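Buy the fingers last

Every January the same kind of budget arrives on my desk. A small company wants its first robot, and the table has one large number at the top and many small numbers below. The large number is the arm. The small numbers are fingers, pads, trays, training and time of people, and when the total is too high, the small numbers are cut first. I have worked in purchasing for small manufacturers long enough to have signed several budgets of this kind, and I think the order is wrong.

The last one was for Dal Bello, a firm that sorts and repacks costume jewelry for shops. They handle bangles, bead strings, coiled bracelets, hair pieces, all the small goods that come back from the shops mixed together. They asked for an arm with a reach they did not need and a speed they could not use. For the gripper they had written one line: "standard, two fingers." I sent the plan back. The owner was not happy with me, and I understand him, because an arm is something you can show to visitors.

What do you learn from a standard gripper in a catalog? You learn the opening, the force and the weight. You do not learn if it can take one string of beads from a tray when there is another piece beside it. A bangle is a ring with a hard and smooth surface. A bead string has no fixed shape at all. The same two fingers must take both, or you must pay for two sets and a changer, and the changer was also not in the budget.

So my opinion is simple. Before you spend money on an arm, spend a small part of it on hands. Give people a gripper they can hold, put your own goods in front of them, and let them work for some weeks. The work can be done in any ordinary room with a flat surface. I have heard managers say this is not serious, that a test must be done in the factory. I do not agree. The tray and the goods must be the right ones, and the room can be a bedroom.
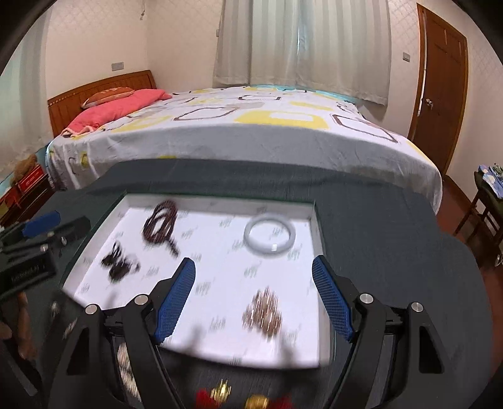
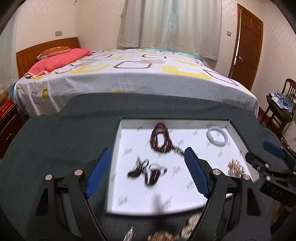
Ruba Hakim, who did the planning for Sesine before she moved to consulting, has a rule which I have borrowed from her. She puts 60 percent of the first year's money into everything that touches the product, and the arm must live with the remaining part. When I first heard this I thought it was too much. Now I think it is only uncomfortable, because it means the arm will be smaller, or used, or rented. A rented arm with good fingers can be changed next year. An expensive arm with bad fingers stays in the corner, and the accountant will write it off in 8 years whether it picks anything or not.

There are fair arguments against me. Elisa Bellini at Enon wrote to me that hand trials are slow and that people become tired of them, and then the data is poor. She is right about the tiredness. In my plans I now write short sessions, with a change of goods between them, and I pay for this time as real work. It must be a line in the budget with a name. If it is hidden inside "training", somebody will remove it.

Another argument is that the software improves so fast that the gripper will not matter. I have read a forecast which says that by 2047 a robot will handle any object a person can handle. Maybe. I will be retired, and Dal Bello needs to repack its goods this autumn. A better program can choose a better place to grip, but if the pad slides on the surface, the program can only try again.

I also ask suppliers a question they do not like: what is the price of the pads, and how long do they last with my product? Trallura answered me in one page. Two other suppliers sent me a video. Pads are cheap when you buy one pair, but you will buy them for as long as the machine is running, and I have seen only 5 budgets in my life where they had their own line.

For Dal Bello we agreed in the end on a smaller arm, rented for one year, and on hand trials before the contract is signed. The owner still has the brochure of the big one on his shelf. The fingers we will choose when the trials are finished, and I have asked him to keep that line of the budget open until then - even if his bank would like to see a number in it.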